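Manipulación bimanual aprendida por demostración
Notas de clase, tema 7: lo que se aprende sirviendo una bebida
Última revisión: 15 December 2023

Estas notas no sustituyen a la lectura obligatoria, aunque la experiencia de cursos anteriores indica que van a sustituirla. Se recomienda al menos leer las dos cosas en el mismo idioma y no la noche antes del examen de January (perdón, de enero: la plantilla del curso es bilingüe y gana ella).

1. Planteamiento

El problema se enuncia en una línea: dos brazos, dos manos con dedos, un dispensador y un vaso. El vaso tiene que acabar debajo de la salida, recibir el líquido y volver a salir de allí en posición vertical. Un niño pequeño lo resuelve con derrames moderados. Nosotros, con un presupuesto bastante mayor, aspiramos a lo mismo.

El método que estudiamos, Plondora, es clonación de comportamiento con segmentación por contactos. La política recibe la vista desde la cabeza del robot y las posiciones articulares de ambos brazos, y devuelve un bloque de acciones futuras, no una sola. La longitud del bloque es de 21 pasos. ¿Por qué 21? Los autores probaron varias y se quedaron con la que les salió mejor, procedimiento que en el artículo recibe el nombre de estudio de ablación. 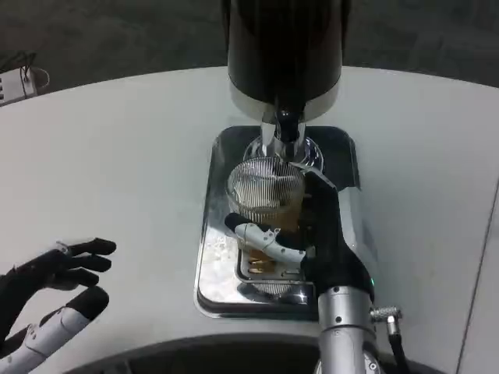
Conviene separar desde el principio dos fuentes de error que los informes de prácticas mezclan con entusiasmo. La primera es geométrica: la mano llega a un sitio que no es. La segunda es de contacto: la mano llega bien, pero al cerrar los dedos desplaza el objeto, y a partir de ahí todo lo que la política cree saber sobre la posición del vaso pertenece a la historia antigua. Con material transparente la segunda es la peor, dado que la corrección visual depende de distinguir un borde que casi siempre se confunde con lo que hay detrás.

2. Los datos

El conjunto Kisten contiene 1252 demostraciones teleoperadas. De ellas se descartaron 29 por fallos de sincronización entre las articulaciones y el vídeo, y el resto se dejó como estaba, titubeos incluidos. El operador humano duda, se acerca, se arrepiente, vuelve. La red aprende también eso, con una fidelidad que da un poco de vergüenza ajena.

Cada demostración se divide en fases según los cambios de contacto: aproximación, agarre, sostén, accionamiento y retirada. Las etiquetas no las pone nadie a mano; salen de umbrales sobre la corriente de los motores de los dedos. Si el umbral es bajo, cualquier roce inaugura una fase nueva. Si es alto, el pulgar puede apretar un buen rato sin que el sistema se dé por enterado. 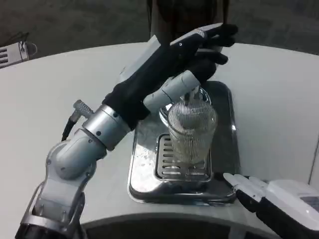 El accionamiento merece párrafo aparte. Un solo dedo ejerce fuerza sobre una pieza pequeña y los demás tienen que quitarse de en medio, cosa que en una mano antropomórfica se dice pronto. En el espacio articular, «empujar con el pulgar» y «cerrar la mano» son trayectorias vecinas. La función de pérdida habitual, error cuadrático medio sobre todas las articulaciones, les da el mismo peso y promedia tan tranquila. Plondora pondera cada articulación según la fase:

L = suma sobre j de w(j, fase) · (a_j − â_j)²

donde w crece para los dedos en contacto y decrece para el brazo que espera. El brazo que espera, por cierto, no puede tener peso cero. En la versión inicial lo tenía, y la mano libre derivaba poco a poco hacia la bandeja con la curiosidad de un gato. Ejercicio para casa: explicar por qué ocurre esto y proponer un valor mínimo de w que no sea «uno pequeño».

3. Coordinación entre las dos manos

Hay dos formas clásicas de plantearla. En el esquema maestro-seguidor, una mano decide y la otra se adapta. En el esquema conjunto, una única política genera las acciones de ambas. Burkine, el sistema de referencia con el que se compara Plondora, usa el primero. Funciona muy bien mientras los papeles no cambien a media tarea.

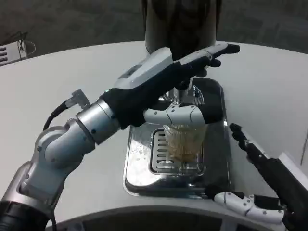 Tiempo de lectura restante: 2 minutos

El esquema conjunto evita el reparto de papeles a cambio de una dimensión de acción mucho mayor y de una afición notable a las correlaciones espurias. Si en casi todas las demostraciones la mano derecha está quieta mientras la izquierda sujeta, la red concluye que la quietud de una es causa del agarre de la otra. Basta mover la derecha un poco en la prueba para comprobarlo — y para descubrir de paso quién se había acordado de tener una bayeta a mano.

La corrección propuesta es sencilla: durante el entrenamiento se perturba el estado de una mano sin tocar las acciones objetivo de la otra. Panagiotou, nuestro banco de evaluación, incluye esta misma perturbación en sus ensayos. Que el método se entrene con aquello con lo que después se le examina debería sonarles de algo.

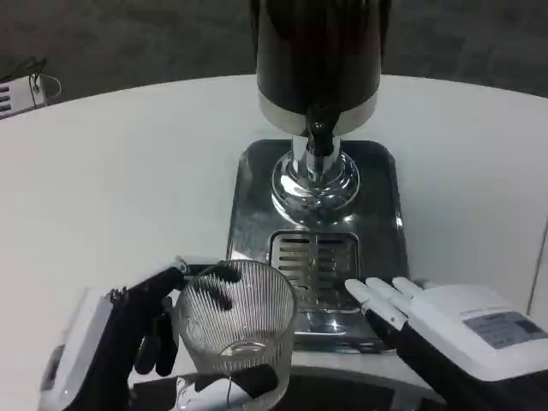
Figura 4. Vaso en la mano izquierda; mano derecha abierta junto al dispensador.

4. Cómo leer los resultados

El entrenamiento se detiene a las 3000 iteraciones. Las curvas del artículo son preciosas y no dicen gran cosa: la pérdida de validación sigue bajando cuando el comportamiento real ya ha dejado de mejorar. En imitación esto es lo normal. Una predicción media excelente es compatible con un vaso volcado, ya que el instante del vuelco ocupa muy pocos pasos de la trayectoria.

Al presentar la práctica, por tanto:

Den el éxito por fases y el éxito total. El segundo solo oculta dónde se rompe la cadena.
Definan «derrame» antes de ensayar. Definirlo después produce cifras magníficas.
Indiquen si se recolocó el vaso entre intentos y con qué criterio.
No adjunten únicamente el mejor vídeo. Ya suponemos que existe.

Queda pendiente para el tema 8 la cuestión de los objetos transparentes y la estimación de profundidad, donde veremos varios métodos que funcionan y las condiciones, bastante particulares, en que lo hacen. Traigan leída la sección de pérdidas ponderadas y el ejercicio de w resuelto con unidades.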